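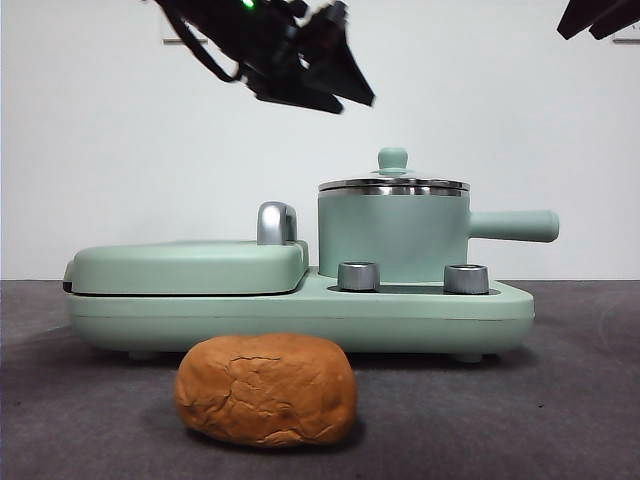

# Is a 2-in-1 sandwich maker + little saucepan worth the counter space? And what do I do with rolls?

Asked in: Small Kitchens & Appliances

Hi all! I've gotten a little obsessed with those combo breakfast machines, the mint green kind with a sandwich press on the left and a tiny pot with a lid on the right. My sister has the Kukine one and I've been using it while I stay at her place in June (she's a night nurse, so I'm on my own for breakfast and I like to experiment).

My problem is bread. I don't really eat sliced bread. I buy round rolls from the bakery downstairs, the golden kind with a bit of a crust, and I can't figure out how to use them in the sandwich side. If I put a whole one in, the lid sits way up on top of it and the bottom scorches while the middle stays cold. If I squash it down I get something like a hockey puck. A tasty puck, but still.

So, a few questions in one, sorry!

- How do you do rolls in one of these?
- Is the pot side good for anything besides boiling an egg?
- How do you clean the seam where the lid meets the body? Crumbs get in there and I can't get them out.

I'd love one of my own, but my counter is 60 inches total and the coffee maker already has a chunk of that. Thanks!!

**1,333 views · 3 answers**

---

## Answer 1 (accepted)

I've had one of these combos going on 7 years (mine's a Prorusance, same idea, pot on one side and press on the other) and I eat rolls nearly every morning, so finally a question I can help with!

Slice the roll in half across the middle and then pull out some of the soft bread from the top half. Not all of it, you just want a little hollow. The filling goes in the hollow, and now the whole thing is short enough for the lid to come down most of the way. Butter the outside very lightly. I let the press heat up first with the lid closed, then the roll goes in for 4 minutes, and I turn it over halfway if the top is pale.

If your roll is really tall, give up on closing it and toast the two halves cut side down instead. Lid resting on top, no pushing. You put the sandwich together afterward and it's just as good, maybe better if you like a crisp inside.

The pot: I use mine constantly. Oatmeal for one, warming up leftover soup, milk for cocoa. Ramen if you break the noodles up. Keep the lid on until things get going and then take it off, or the oatmeal will climb out and you'll be scrubbing the base. Ask me how I know. Also turn the handle so it isn't sticking out past the edge of the counter, I've caught mine with a sleeve more than once.

For the seam, unplug it, let it cool all the way down, and go along it with a dry pastry brush or an old toothbrush. Then a barely damp cloth. If there's cheese in there, a wooden skewer gets it loose.

— Roswitha Rathjen

> **Comment from asker:** The hollow trick worked!! Ham and swiss this morning and the lid came down almost flat. I saved the bits I pulled out for meatballs. Thank you!

> **Reply:** Yay! Try it with egg and chives next, but cook the egg mostly through first or it runs right out the side.

---

## Answer 2

just get a regular toaster oven. those things are cute but you can only make breakfast for one person and then it sits there. we had the Janssen and gave it away

> **Comment:** I mean, I *am* one person, lol.

---

## Answer 3

Agree with the first answer on the rolls. On space, measure with the pot handle included! The base on mine is pretty compact but the handle goes out past the end, and I didn't think about that when I cleared a spot for it. I ended up moving the bread box on top of the fridge.

One more use for the pot if you like eggs: put in an inch of water, bring it to a boil, 8 minutes for a large egg straight from the fridge with the lid on. That gets me a yolk that's set at the edge and a little jammy in the center. Might be different on yours, so do one egg first and see.

Not sure about the Kukine, but on my Trosuvico each side has its own knob, and I start the egg well before the roll. Otherwise the roll is done and getting cold while you stand there looking at the water.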